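Traltach > Shop Floor Automation > Working Group > Minutes

Overview Minutes Actions Members Archive

Minutes of the Working Group on Automated Bench Work
March 30, 2022, Vokcombe site, Room 13

Present: Charoen Somboon (chair), Cirilo Quintero (minutes), bench staff from Vokcombe and Doolan.
Apologies: Biltel.

1. Previous minutes
Accepted with one correction. Under item 4, "sorting" should read "sorting and wiping."

2. Which bench chores can be handed over
C. Somboon summarized the position at both sites. Moving closed cases between shelf and bench is considered ready for regular use. Opening cases is not – screw types vary too much between models, and side panels bind. Taking memory out of a board was placed between the two. The latches are easy to reach on most boards, but cables often cross the work area.

3. Work at the CPU socket
The group discussed whether socket work should stay in the trial. C. Quintero argued that it should, on the condition that the load plate and lever are treated as separate steps with a stop between them. Doolan staff objected that the contact area tolerates no side load and that a person does the job in less time than the stop takes. No agreement on speed. It was agreed that a damaged socket costs more than the labor saved on a full shift.

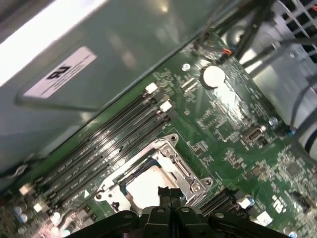
Figure 1. Gripper fingers over the CPU socket, load plate open.

Reflections from bare metal were raised as a separate problem. Case panels and coin-cell holders both give strong highlights under the present bench lamps. Diffusers will be tried before any change to the software.

4. Trial size
The target remains 3000 boards across both sites. Vokcombe asked to begin with a batch of 40, all one model, cables removed by hand beforehand. Approved. Doolan will start when the first batch has been reviewed.

5. Household chores
Biltel had asked in writing whether the same arm could be shown folding towels and loading a dishwasher. The group's view is that neither is close enough to show to customers. Towels fail on the second fold, and glassware has not been tried. Deferred.

6. Actions
C. Quintero – write up the lever and load plate steps.
C. Somboon – order 2 lamp diffusers; reply to Biltel on item 5.
Vokcombe – set aside the first batch and log cable removal time per board.

Next meeting to be set when the batch review is circulated.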